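Junderell Kitchen Simulation Kit - Set-up Guide
Section 3: Arm placement and contact checks

3.1 Load the Cloltard kitchen and wait for all cabinet and appliance models to appear.

3.2 Open the Arm panel and select Reach Test. Set joint speed to 32 per cent. The gripper should clear the countertop and any item standing on it.
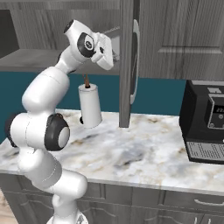 3.3 If the arm stalls near an upper cabinet, lower the elbow limit to 80 degrees and run the test again.

CAUTION: Do not move the base while a test is running - joint offsets will be lost.

3.4 Select Oven Contact. Set grip force to 58 per cent and press Start. Pause once the finger meets the lower oven.

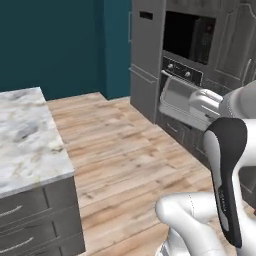
Figure 3-2. Gripper finger against the right side of the open lower oven's tray.

3.5 Check the contact colour in the status bar. Green is normal. Grey means no contact was logged; repeat step 3.4.

NOTE: Save the layout under a new name before going on to Section 4.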